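Toststead countertop sealer, 8 oz bottle

I bought this in September for the kitchen counters. Our old sealer had worn off near the stove and oil was leaving dark spots. The bottle says to wipe it on, wait, and buff it dry with a clean cloth. I did two coats and left the second one overnight.
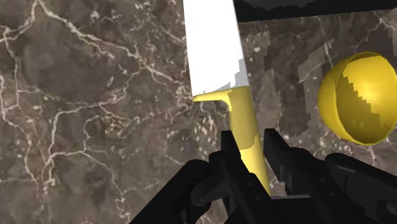 Knife and yellow bowl on the marble.

Water beads up well now. Coffee wipes off if I get to it the same morning. Lemon juice still leaves a dull mark, so keep using a board. The smell hung around until the next evening. I would buy it again, but the cap leaks.

Gavin Haldane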